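Celebrity and Fan Culture – week 2 handout (Chaimae El Sherbiny)

Topic: the surprise guest. Why do stars turn up at weddings, and who gets the story out?

Read the Naciri chapter first. Skip the apendix.

Main points from last time, quick version:
– a sighting is rarely just a sighting. Ask who tipped off the photographer
– fan pages post first, entertainment desks copy, often word for word
– "close friend" in a caption can mean almost anything. Underline it every time you see it

Case: the Wostotstead wedding. Singer from the band Rornatus walks in, does two songs, leaves by the kitchen. 220 guests, over 1,000 posts by morning. The Fellance gossip column ran it with no named source – look at the verbs. "Was spotted", "was seen". By who?
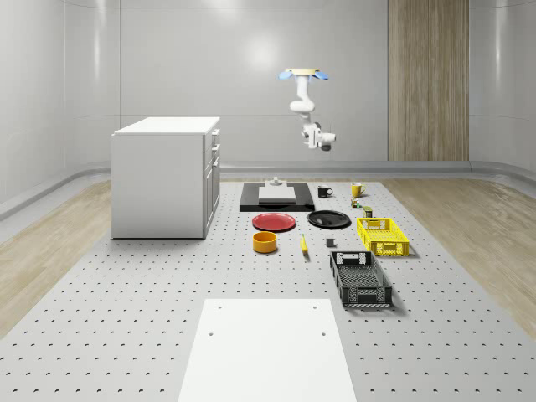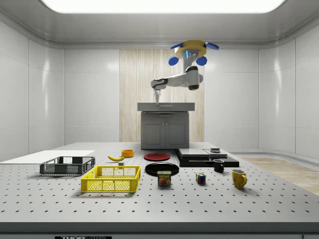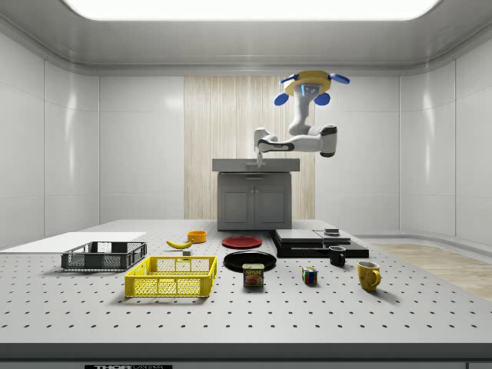
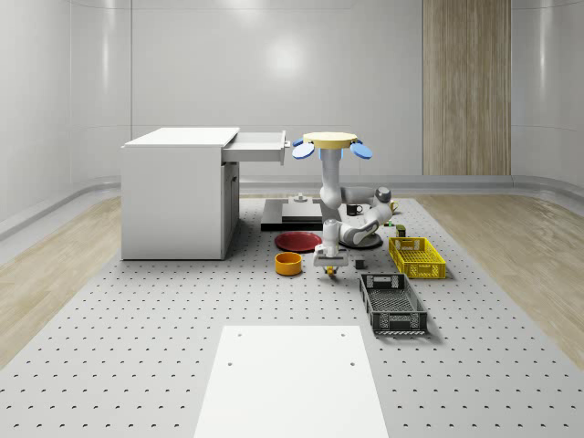

For the seminar: bring one short celebrity item, any language, any year. Mark the passive verbs and anything in brackets. Then rewrite it in 50 words with a source for teh main claim. If you cant find a source, write that down.

Essay titles go up in May.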